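Search this site
Enter keywords
Go

Notes on Two-Handed Laundry Handling
Posted 7/6/21 by Antonina Zakharchenko

Our work on the Tristotero project concerns one narrow question: whether a humanoid can treat a basket and a garment as a single task for two hands. Most earlier policies in our group controlled each arm separately and joined the results afterward. Danylo Yatsenko proposed training on both arms together, with the head camera as the only visual input. 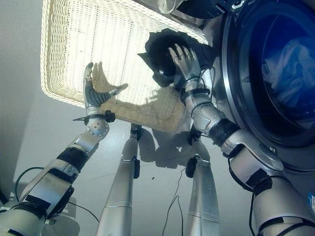 Left hand open beneath the basket, right hand on a black garment at the rim.

The training set holds 112 demonstrations, and the joint policy was tested over 151 trials. It dropped the basket in nine of them. The separate-arm baseline did worse, chiefly when cloth was bunched over the rim and the basket tilted toward the grasping hand. Wicker presents a further difficulty – strong light passes through the weave, and our depth estimates suffer for it.

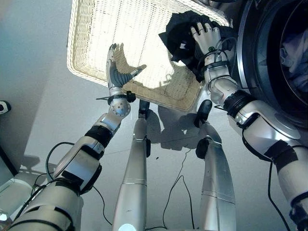
Head-camera view with the right fingers curled over the dark cloth; washer door at right.

Marichka Lytvynenko is now comparing the depth errors with those from a solid-walled basket. We have also begun to vary the garment, as dark fabric offers few features to track. Results from the February runs are excluded here – the wrist calibration was changed afterward.

Recent posts
Calibrating Wrists on Grutia
Reading Group: Grasping Soft Objects
A Visit to Flarnitz

Contact | © 2021 Antonina Zakharchenko | Back to top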